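Hustex Soft Toy Care Notes

Written records from the counter and workroom at Hustex, a mending shop in Haltville that takes in clothing, bedding and soft toys. This release covers soft toys only. Each row is one job: what came in, what was wrong with it, what was done and what it cost in time.

Maintainer: Nighat Rana
Version: 3
Language of the notes: English
Format: CSV, UTF-8, comma separated, one header row

What is in the folder

jobs.csv – the main table, 1751 rows
materials.csv – a lookup table for fur, skin and filling codes
stitches.csv – a lookup table for stitch codes
notes_raw.txt – the workroom notes as typed, before any cleanup
CHANGES.txt – list of changes between versions

The two lookup tables are short and can be read by eye. If you only want to see what the data looks like, open jobs.csv and sort by job_type.

Background

The shop kept paper tickets for years. Each ticket had a front, filled in at the counter, and a back, filled in by whoever did the work. The fronts are tidy. The backs were written in a hurry and it shows. Tickets were typed into Turum, the shop's job book program, and this table is an export from there with the customer fields removed.

I started the cleanup because the same questions kept coming up at the counter. Can this be washed? Will the fur come back? Is it worth restuffing or should only the neck be done? The answers were in the tickets but there was no way to look them up.

Columns in jobs.csv

job_id – whole number, no meaning beyond order of entry
month_in – month the toy was left at the counter, no day
job_type – wash, mend, restuff, eye, limb, seam, other
pile – short, medium, long, none
filling – code from materials.csv
color_text – free text, as written on the ticket
face – sewn, plastic, felt, mixed, none
fault – free text
work_done – free text
stitch – code from stitches.csv, blank if no sewing was done
minutes – time at the bench, not counting drying
dry_hours – time on the rack before the toy was brushed out
returned – yes if the same toy came back for the same fault

How pile and face are coded

Pile is coded by length when the fur is brushed up and let go. Short fur stands up or hardly moves. Medium fur falls over but the backing still shows at the base. Long fur falls over and hides the backing. Curly fur is stretched straight before coding.

Face is coded by how the features are made. An eye worked in thread is sewn. A patch of cloth is felt, even if the cloth is some other fabric, because the tickets never made the difference and I can't recover it now. A toy with two kinds of feature is mixed. Color goes in as the counter wrote it, so the same toy could be gray on one ticket and purple on the next. 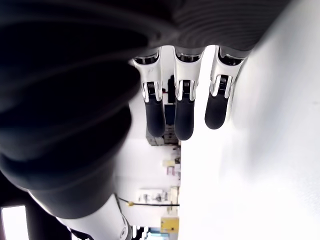
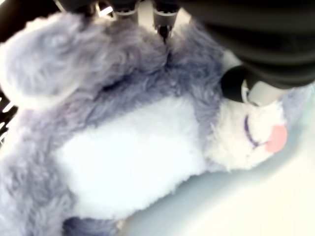
Second picture: long pile, lavender-gray with a white front, closed eye in dark purple thread.

Washing records

Wash jobs are the largest group in the table, with 900 rows. Most were done by hand in a basin with cool water and wool soap. The Negi machine was used for short pile toys with sewn faces and a filling code that allows it. Where a ticket says "Negi" or just "N" in the work_done field, that is the machine, always on its gentlest setting and always with the toy in a tied pillowcase.

Long pile takes much longer to dry than people expect. The outside feels finished while the filling is still damp. Our rule is 48 hours on the rack for long pile before brushing, and dry_hours should show at least that. Rows that show less were mostly entered in the first year, before we had the rule.

Brushing is done with a wide pet brush, from the tips down toward the backing, with one hand holding the base of the fur. Work on a small patch and move on. Brushing from the base outward in one pull takes fur out with it. Around a sewn eye use a dry toothbrush.

Mending records

Stitch codes are plain. L is ladder stitch, W is whip stitch, B is backstitch, and a plus sign means the thread was doubled. Most seams were closed with L+. Where a seam was closed with W it was usually on felt or on an inside layer.

Neck jobs are coded as restuff if filling was added and as seam if it was not. This matters if you use the minutes column, as a restuffed neck takes much longer and the two should not be averaged together.

Known problems

The returned column is not reliable. It depends on someone at the counter knowing the toy, and toys came back under different family members' names. Treat yes as yes and treat blank as unknown.

In 32 rows the minutes field is zero. These were done while the customer waited and nobody started the clock. Leave them out of any average.

The month of February is thin in every year. The shop closes for part of it.

Free text has spelling mistakes. I fixed the ones that changed the meaning and left the rest. The original wording is in notes_raw.txt under the same job_id.

The filling code for "beans" covers plastic pellets and real dried beans. Check the fault text before you put anything in water on the strength of that code.

What this is good for

Working out how long a job will take, planning drying space, teaching new people at the bench, and practice with messy text. It should not be used to judge toy makers. Maker names were taken out, and the toys that reach a mending shop are the ones that broke.

Privacy

Names, phone numbers and prices were removed before export. So were toy names, which people put on tickets more often than their own. If you find one I missed, send me the job_id and I will take it out.

Corrections

Leave a note at the Hustex counter in Haltville, marked for Nighat Rana. I go through them on Wednesday afternoons. Please give the job_id and the column – a line saying "some of the dry times look wrong" is hard to act on.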